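4. Steaming buns and dumplings

Before first use, wash the basket and lid in warm soapy water and dry them. Wipe the base with a damp cloth only.

1. Stand the base on a flat, dry surface, 15 cm or more from the wall.
2. Fill with cold water to the lower line. Do not go over the upper line.
3. Set the basket in place and arrange the food with space between the pieces – buns swell as they cook.

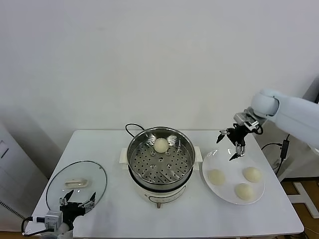
Fig. 4-1. Bun in the basket, lid off.

4. Put the lid on, plug in the cord and turn the control to Steam.
5. Cook for 15 minutes. Frozen buns need 4 minutes more.

CAUTION: Steam burns. Lift the far side of the lid first and keep your face and arms back.
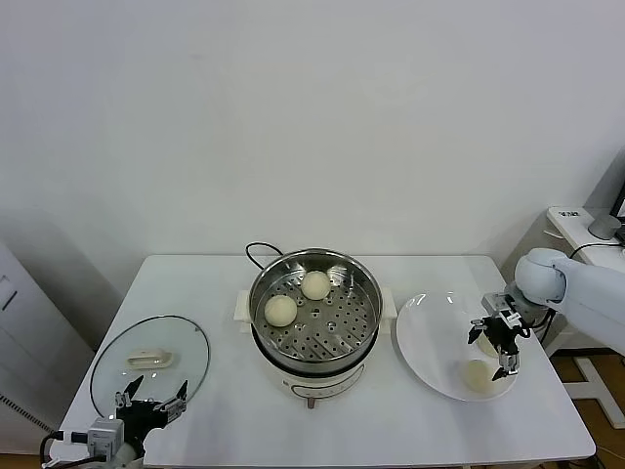

Can I add water during cooking?
Switch the steamer off first, lift the lid and pour the water in slowly. Use hot water so that steaming starts again quickly.

6. When the time is up, turn the control to Off and unplug the cord. Take the buns out with tongs.
7. Let the lid and basket cool before washing. Do not put a hot lid under cold water – the glass can crack.
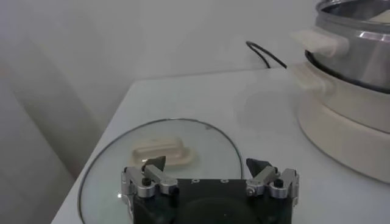 Fig. 4-2. Glass lid laid flat.

Note: In hard water areas, descale the base every month. Pour in equal parts white vinegar and water, leave for one hour, empty and rinse twice. For descaling tablets, see section 6.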